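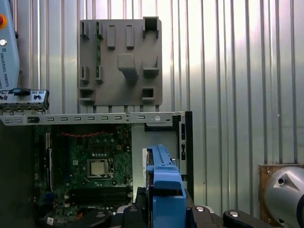
kettlepond wrote:
I'd want to see the wall meter numbers before believing any of this. A power saver plug that cuts your bill by a third? My neighbor in Kollton bought three of the Veres ones and his bill went up that month, which proves nothing either, but still.

dunmore_flats wrote:
OP here. Fair enough. I run an old desktop all day for backups plus a chest freezer in the garage, and the Leltix rep at the Distton home show told me 300 dollars a year in savings. I didn't buy it. I'm asking if anyone has measured one.

kettlepond wrote:
300 a year off what? What do you pay now?

dunmore_flats wrote:
1281 last year, all electric except the water heater.

kettlepond wrote:
So he's promising you almost a quarter of your whole bill from a box with a green light in it. Come on.

ratchet61 wrote:
Not defending the sales guy, but power factor correction is a real thing. The plant I used to work at had a whole cabinet of capacitors for it.

mossback wrote:
Your plant was billed for power factor. A house isn't, not on any plan I've ever seen. Your meter charges you for kilowatt hours and the plug doesn't change those. If anything it uses a little itself.

ratchet61 wrote:
I said it was real, I didn't say it would save him money. Read it again.

mossback wrote:
You said it in a thread about saving money.

pearl_onion wrote:
I have the Veres and my April bill was lower than the one before. Just my experience. Everyone here is so sure of themselves.

kettlepond wrote:
Was it warmer in April? Do you have electric heat?

pearl_onion wrote:
Yes and yes. I still think it does something. The lights seem steadier.

mossback wrote:
Seem.

dunmore_flats wrote:
OK, what would you all do instead? The computer is the obvious one, I guess.

ratchet61 wrote:
Put a cheap watt meter on it for a week, then on the freezer for a week. I'd bet on the freezer if the door seal is old. Does the computer need to be on all night?

dunmore_flats wrote:
Probably not. The backup is done before midnight.

ratchet61 wrote:
Then set it to sleep after that. Costs nothing.

kettlepond wrote:
Agree with ratchet for once. What were they asking for the Leltix anyway?

dunmore_flats wrote:
109, show price.

kettlepond wrote:
Show price, sure. Ask him to put the 300 in writing and see how fast he finds another customer.

pearl_onion wrote:
Mine has a money back guarantee, for what it's worth.

mossback wrote:
Have you tried using it?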